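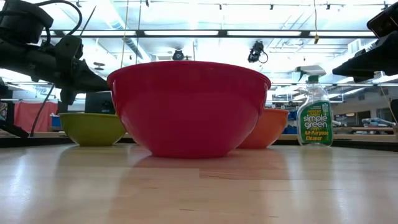 Visit to the Orngate handling lab, Pludbridge, 3 Nov 2021

The afternoon was given over to one fault. Frauke Schmieder, who runs the two-arm cells, had offered to go through the April stoppage with anyone who wanted the detail, and most of the party did.

The task under test is bowl nesting. Three plastic bowls, red, orange and green, start apart on a wooden table. The arms stack them with the red one, which is the largest, at the bottom, then separate them again. The cell had completed 249 cycles without an operator stop when the left arm closed on the rim of the red bowl, lifted, and did not register that the bowl had slipped. It carried on to the handover position with nothing in the gripper. The right arm closed at the agreed point, met the left gripper's fingers, and pushed.

Both arms should have halted at contact. The right one did. The left one held its position against the load for 7 seconds before its drive tripped, and one finger was bent. The operator was outside the marked area and was not hurt.

Schmieder gave two causes. The first was the grip check. It compared finger opening with a stored value for the rim, and the tolerance had been widened some weeks earlier to suit a different set of bowls. A fully closed gripper fell inside it. The second was the stop signal, which went from each arm to the supervisor program but not from one arm to the other. The supervisor was busy writing a log file and passed the stop on late.

The slip itself was traced to cleaner residue. Bowls and table are wiped down with an all-purpose spray between sessions, and the rims had not been rinsed. In a bench test, Mbali Mnguni measured a drop in holding force of about 20 per cent on an unrinsed rim. She was careful to say that this only started the sequence, and that a dropped bowl ought to be a routine event.

Changes made since: a hard-wired stop line links both arm controllers. The grip check now uses motor current as well as finger opening, and tolerances are stored per object. Rims are rinsed and dried after wiping. Joint speed during handover is limited to 40 per cent until the receiving arm has confirmed its grip.

Haslinger, who supplied the replacement finger, recommended a softer pad. It has been fitted to the left gripper only, for comparison.

I asked whether the log writing had been moved off the supervisor. It has not. The new stop line bypasses it, and the work is listed for the next software release. Someone from Tritari asked how often the stop line is tested. Mnguni said at the start of each session, with the arms unloaded. There is no loaded test at present, and Schmieder noted the point.

The written fault report can be requested from the Orngate front desk. The drawings of the stop circuit are not included.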